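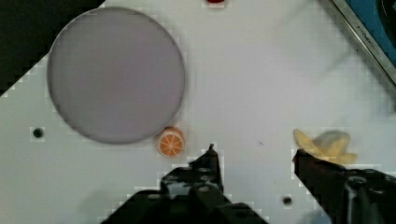

Chapter 3
Food Between the Store and the Table

In the first two chapters we followed food from the farm to the wholesaler, and from the wholesaler to the store. Now we come to the part of the journey which is the shortest in distance and, for many students, the most familiar. A family buys food, carries it home, puts it somewhere, and eats it sooner or later. Economists have for a long time treated this part as the end of the story. Once the customer has paid, the product is "consumed," and it disappears from the tables of figures. But a melon that was paid for is not yet a melon that was eaten, and in this chapter we will look at what lies between the two.

What you will learn in this chapter
How to tell apart purchase, storage, serving and eating as separate steps
Why households buy in quantities which do not match their needs
How package size and serving dishes influence the amount of food eaten
How to keep a household food diary and how to read one

3.1 The four steps

When we speak about eating habits in everyday language, we mix several decisions together. If somebody says "we eat a lot of fruit," it can mean that the family buys a lot of fruit, that there is always fruit in the kitchen, that fruit is put out at meals, or that the fruit really gets eaten. For a serious study these four must be kept apart.

Purchase is the moment when food comes into the possession of the household. It usually leaves a trace, for example a receipt, and for this reason it is the step we know the most about.

Storage is the time which food spends in the refrigerator, the pantry, the fruit bowl or the freezer. Storage can last ten minutes or two years. It leaves almost no trace at all, except when something spoils.

Serving is the moment when food is taken out of storage and put before people. A large part of what we call culture in food belongs here: which dish is used, who receives the first piece, whether the bottle of ketchup may stand on the table or has to stay in the kitchen when guests are present.

Eating is the last step. It is the only one that matters for nutrition, and it is unfortunately the hardest to measure. People forget what they ate, and they forget snacks more easily than meals.

Between each step and the next one, some food is lost. We will call these losses the first, the second and the third gap. The first gap is between purchase and storage, and it is small: a broken egg, ice cream that melted in the car. The second gap is between storage and serving, and here belongs everything that was forgotten behind other things. The third gap is what remains on the plates, or in the bowls, after the meal.
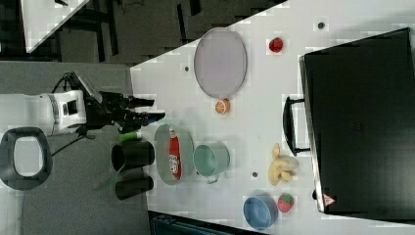 Figure 3.1. Fruit, a red soda can and serving dishes on a white table.

A student may ask where drinks belong in this scheme. In this book we treat them exactly as foods. A can of soda is bought, stored, served and drunk, and it has its own three gaps. The second gap is very small for canned drinks, as they keep well and take little space. The third gap can be surprisingly large, especially at parties, where people put down a drink, forget which one was theirs, and open another.

3.2 The Barnby diaries

Much of what we know about the gaps comes from food diaries. In a food diary a family writes down, every day, what it bought, what it served and what it threw away. The work is boring, and many families stop after the first week. Therefore a good collection of diaries is valuable, even when it is small.

The collection we will use in this chapter was made in the town of Barnby. It includes 291 households which kept a diary for 16 weeks without interruption, beginning in August. Altogether the families recorded over 2554 shopping trips. The diaries were collected by Bautista Palma, at that time a teacher of home economics at the Ondia school. He had first asked only the parents of his own students, and the project grew when a local grocery chain, Nestora, agreed to put blank diaries next to its cash registers.

Palma did not want to use a printed form with categories. He gave to every family an empty notebook and one page of instructions. This made his later work much harder, as he had to read notes such as "the usual" or "same as yesterday but less." However, it also gave him information that no form would ask for. One mother wrote beside the word "bananas" that she bought them green on purpose, so that the children would leave them alone until the weekend. A retired couple drew a small sun on each day when they ate outside, and Palma discovered later that these were also the days when they threw away the least.

It must be said that the Barnby families were not typical of the whole country. Most of them owned a car, most had a large refrigerator, and all of them were willing to write in a notebook every day for several months. We should not apply the results directly to students in shared apartments or to people who eat mostly in restaurants. We use them here in order to learn a way of thinking.

3.3 Package size

The families of Barnby did most of their shopping in two places. Fresh food came from Nestora. For food that keeps well, many drove to Godoy, a discount warehouse outside the town, where almost everything was sold in large packages. The diaries allow us to compare what happened to the same kind of food when it was bought in these two different ways.

Condiments are a good case with which to begin. A bottle of ketchup or mustard is opened, used a little at a time, and stays in the household for weeks. The families who bought large bottles paid less per ounce, as we would expect. They also used more at each meal, and they opened a second bottle before the first was finished more often than the other families did. When Palma visited several kitchens at the end of the study, he found open bottles of the same sauce in the refrigerator door, in the cabinet over the stove and in the picnic basket.
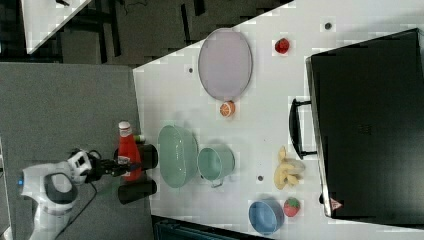
The price per ounce is therefore only one part of the cost. If a household pays 3 dollars for a bottle and pours one third of it down the sink a year later, the real price of the ketchup that was eaten is higher than the price on the shelf. We will call this the price per ounce eaten. To calculate it, divide the amount paid by the amount that passed through all three gaps. In the exercises of Section 3.6 you will do this for foods from your own kitchen.

Fresh fruit behaves differently. Nobody can keep strawberries until next month, and the families knew it. When they bought a large box, they changed their meals in order to finish it: strawberries at breakfast, strawberries in the lunch bag, the last soft ones cooked with sugar. The losses were real, but they came quickly and everyone in the house noticed them. With ketchup the losses came slowly and remained invisible. Palma wrote in the margin of his own notebook that people feel guilty about fruit and have no feelings about sauce.

3.4 The serving dish

We turn now to the third gap. Before reading further, please think of the last meal that you ate with other people. Was the food put on the plates in the kitchen, or did it come to the table in a bowl or on a tray from which each person took a portion? The first way is called plated service and the second is called family service. Most households use both, and often they change from one to the other without thinking, depending on the dish and on who is present.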